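Home | Notebook | Parts bins | Wiring | Search

Sensor block on the black rail, notebook entry 2019-06-17

Back on the rail today and very happy with where it's heading!

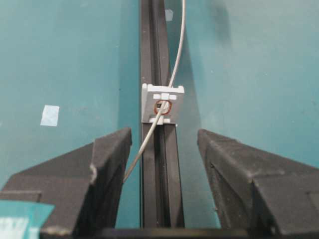

Where along the rail should the block live? Near the middle for now, and we move it once the Prirkov bracket shows up and we know how much of the top end it eats.

The thing I like most is how little there is to it. White plastic block, flat on the face of the black extrusion, a small ring of copper wire in the center and the tiny black part sitting inside the ring. The block is a bit wider than the rail, so I can get a thumb and finger on both sides and nudge it without touching the coil. The old version from December was the same width as the rail and I swore at it every single time.

Notes on the print. This is Reto Steiner's drawing, third revision, with the raised bars above and below the coil. He wanted the little tab on the upper one and I argued against it, and I was wrong – it makes a great reference point for the calipers. Reto, if you're reading this, you may gloat. Print time on the Hubmann was 48 minutes with the slow first layer, and I'd keep the slow first layer. The fast one lifted at a corner twice.

Coil: wound by hand on the 8 mm rod, 29 turns, then slid off and pressed in. I got a nice round one on the second try. The first came out egg-shaped and is in the scrap tin if anybody wants the wire. Use the brown-handled tweezers for pressing it in, the pointed ones scratch the enamel.

Cable: still using the thin gray stuff from the Udix reel. It runs down over the face of the block and off to the left, and I'm not in love with that. It would be so much tidier to bring it along the groove in the rail. There's room in there, I checked an offcut with a bit of the same cable and it drops in beautifully. What we need is some sort of clip to hold it down. Lerkness sells a strip for this but only in bags of 40, so I'd like to try printing a few first.

Work surface: please leave the teal top clear of solder and flux. It cleans up fine with a damp cloth if you get to it the same day and it does not clean up fine after that (left end of the other bench, see for yourselves).

To do
– draw the cable clip, two widths
– ask Reto whether the notches at the top corners can be a touch deeper
– wind three spare coils while I still remember how
– label the block revisions on the back, they all look the same in the drawer
– second rail: deburr the ends before anyone picks it up

Readings go on the shared sheet under the rail tab, with block position measured from the bottom end of the extrusion to the lower edge of the block. I had been measuring from the top and have fixed my old rows, so don't fix them again. Next session I want to try the same coil at three heights and see what the numbers do. Really looking forward to that one!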